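布莱克本旧货集市迁入新址 织物摊位增多

布莱克本(Blackburn)的月度旧货集市从二月起搬到河对岸的旧粮仓，摊位比原来多，开放时间也延长到傍晚六点。主办方布拉克(Brarker)市集公司说，原来的场地在老车站后院，租约到期后业主打算改建停车场，双方没有续约。

新场地分上下两层。一层留给家具、灯具和厨房用品，二层专卖织物、旧衣和书。搬迁后的第一场集市上午九点开门，进场人数为2,000人，是这个集市开办以来最多的一次。主办方在门口用计票器统计，孩子不计在内。

负责场地安排的梅松·阿塔拉(Maysoun Atallah)介绍，织物类摊主的申请去年秋天就开始增加，老场地没有遮雨的地方，布料摊位遇到雨天只能收摊，许多人报了名又退掉。粮仓的二层干燥，窗户朝北，阳光不会直接照到货品上，布料摊主大多愿意固定下来。

“以前下一场雨，我半天的生意就没有了，还要把布一块块拿回家晾。”摊主扎伊德·萨拉迈(Zaid Salameh)说。他在集市上卖了多年旧窗帘、桌布和挂布，货源主要来自搬家清理和乡下的老房子。他说印花布卖得比素色布快，风景图案的尤其好卖，买的人多半拿去做靠垫套，或者直接挂在墙上。

萨拉迈手里有一批老印花厂的库存布，产自城南的根杜姆(Gendum)印染厂。这家厂停产多年，厂房已经拆除，布边上还印着厂名。他说，这种布当年是给度假旅馆做窗帘用的，图案一组一组地出，有海岸，有山，有果园，颜色很重，洗过多次也不太掉。现在完整的长幅不容易找到，零头布倒还常见。
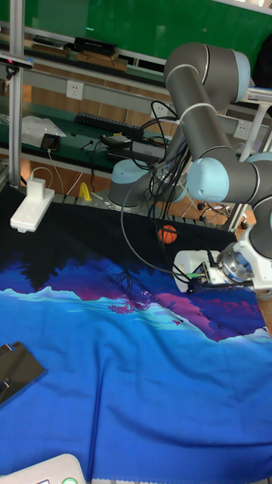 价格方面，各摊差别不小。同样大小的一块印花布，有的摊位只卖零钱，有的要价高出几倍，主要看有没有霉斑、虫眼和拼接。主办方不干预定价，只要求摊主在标签上写明破损和修补的地方。阿塔拉说，去年收到的投诉大半和这一条有关，买家回家展开才发现布上有洞。今年起，二层设了一张长台，买家付钱前可以把布全部摊开查看，台子旁边有灯。

二层东头还开了一个修补摊，由裁缝塔拉·泽因(Tala Zein)打理。她接受缝边、换拉链、改尺寸一类的小活，当场能做的当场做完，做不完的下个月来取。第一天上午她收了不少窗帘改桌布的活，到中午就停止接单。她提醒买旧布的人先看经纬线有没有发脆，方法是用两只手捏住布边轻轻往两侧拉，听到细碎的断裂声就不要买，这样的布缝上也撑不住。

她还建议，买回去的旧布不要马上进洗衣机，先在角落用湿白布按一按，看掉不掉色。深蓝和紫红最容易串色，应当单独用冷水洗，洗完平铺晾干，不要拧。有霉味的可以先在通风的地方挂几天。棉布可以熨，背面垫一层薄布；不清楚成分的，用最低温试一个角。

一层的情况与往常相近。家具摊主伊萨·萨阿卜(Issa Saab)说，新场地的装卸口比老车站宽，货车能直接倒到门边，省去了用手推车搬运的一段路。他不满意的是楼梯：粮仓只有一部窄楼梯通到二层，上午十点到十一点之间上下楼的人挤在一起，有推婴儿车的家长在楼下等了很久。货梯目前不对顾客开放。

主办方承认楼梯是个问题。阿塔拉说，公司已经和粮仓的业主格拉姆(Gramum)商谈，希望启用西侧的外楼梯，把上楼和下楼的人分开。外楼梯多年没有使用，扶手需要更换，消防部门也要先来检查。在此之前，集市会在上午安排人员在楼梯口疏导，行动不便的顾客可以向入口处的服务台登记，由工作人员陪同乘货梯上楼。

交通方面，从市中心过来可以乘3路公交车，在粮仓站下车，步行两分钟。粮仓前的空地能停的车不多，第一场集市开门后不久就停满了，后来的车沿着河堤路停了一长排，附近居民有意见。住在河堤路上的福阿德·阿瓦德(Fouad Awad)说，他家的车库门口被堵了一上午，打了电话才有人来挪车。他不反对集市办在这里，只希望主办方把居民的出入口用锥筒隔出来。主办方答复说，下一场开始会在河堤路沿线设置禁停标志，并向学校借用操场作为临时停车场，操场到粮仓步行需要五分钟。

摊位费也有变动。一层的标准摊位每场收费不变，二层的织物摊位因为面积较小，比一层便宜。固定摊主一次预订3场可以保留原位置，临时摊主仍按报名先后安排。主办方要求摊主在开门前一小时完成布置，货车在开门前驶离装卸口。不参加当天集市又没有提前通知的，摊位费不退。

几位老摊主对搬迁有保留。他们说老车站后院虽然露天，但是路过的人多，许多顾客是下了火车顺便进来看看，粮仓这边则要专门跑一趟。第一场人多，可能和新鲜有关，以后几个月才看得出来。萨拉迈也说，当天逛的人比买的人多，他卖出的数量和上个夏天最好的一场差不多。

书摊的生意比预想的好。二层靠窗的一排书摊原本只是用来填补空位，结果下午书摊前的人比布摊还多，有摊主提前把带来的旧杂志卖完。主办方说，如果报名的书商继续增加，会考虑把书摊挪到一层靠近入口的地方，那里现在放的是等待组装的货架。

粮仓内设有一处小吃角，卖热茶、咖啡、芝麻饼和扁豆汤，座位不多。厕所在一层北侧，二层没有。宠物可以进入一层，须牵绳，二层不允许，以免弄脏布料。付款方式由各摊自行决定，不少织物摊只收现金，粮仓内没有取款机，最近的一台在桥头的邮局。

集市另外设有捐赠箱，接收干净的旧布和毛线，由泽因整理后送给本地的手工班。第一场收到的布料装满了几个大袋，其中有一些成色很好的床单。她说暂时不需要窗帘杆和挂钩，请不要放进箱子里。

集市免收门票。主办方在入口处发放场地平面图，共印了500份，第一天中午前就发完了，下一场会加印。有意申请摊位的人可以在集市当天到一层服务台填表，也可以在布拉克公司办公室领取表格，办公室中午休息一小时。三月那一场的摊位名单将在二月底前贴在粮仓大门上。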